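Living > Kitchen > Interviews

August
By Katia Villa

Gerardo Santoro has set up kitchens for other people for most of his working life. He started in a hotel in Branau, moved on to staff canteens, and now helps people who are leaving a big house for a small apartment. He works from two rooms over the old Bortolotti hardware store, and he was on time for our talk, with coffee already made.

Most of his clients, he says, worry about the wrong thing.

"They call me about plates. They want to know where the plates will go. Plates stack, so plates are easy. What gives people trouble is the long stuff. Ladles, serving spoons, chopsticks, the big fork you use twice a year. You put that in a drawer and the drawer won't open."

His own drawer jammed like that in his first apartment, and he had to take the counter apart to get at it. It was a ladle. He has kept long utensils standing up ever since.

Santoro charges 880 for a full kitchen, which covers two visits and the sorting. The holders and trays are extra. His last large job was the shared kitchen at Casten, a residence with 27 apartments and one dining room, where the residents had been giving things to the kitchen for years.

"We wrote everything down because the manager wanted a list. It came to 1267 pieces. We kept 915. I would have kept fewer, but people get attached to a spoon."

I asked how he decides what stays. He said he doesn't, and that he lays things out on a table and lets the owner pick them up.
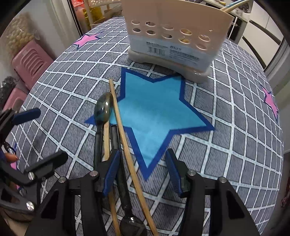
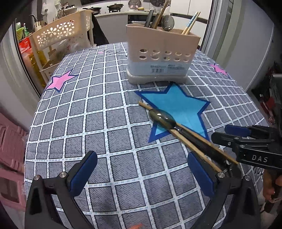 Santoro is particular about holders. He wants one that is heavy enough to stay put when it's full, and he won't buy anything with a solid floor. "Water sits in there. You wash a wooden chopstick, you put it away a little damp, and a week later the end is gray." He likes a plastic caddy with rows of round holes in the front, and he tells clients to leave the label on until they have lived with it for a few days, in case it goes back to the store. Chopsticks go in as pairs, tips up. If they don't match in length he doesn't mind, as long as each pair is together.

Ladles are a different matter. A ladle is top-heavy, he explained, and two of them in a light holder will pull it over. He puts the ladle in the middle and the light things on either side. Spoons for eating don't belong in there at all, in his view. They go in the drawer, which by then has room.

He has had arguments about this. Dario Cocco, who ran the kitchen at Casten while the work was being done, wanted everything on hooks.

"Dario is a cook and cooks like hooks. He has a point. You see it, you grab it. But the people eating there are in their eighties and I didn't want them reaching up. We tried hooks for a week, then we took them down. He still brings it up."

Does he ever tell anyone to throw something out?

"Cracked wood, yes. Anything with a loose handle. Otherwise no. I did one lady's kitchen and she had four potato mashers. She used all four. Fine."

He is booked through the fall. The next job is a church kitchen in Prukgate, where he has been warned about the drawers.

Recent in Kitchen
Raimo Eskola on sharpening knives at home
Which shelf for the heavy pots?
Washing wooden spoons
A small pantry in Branau
Tablecloths that survive the machine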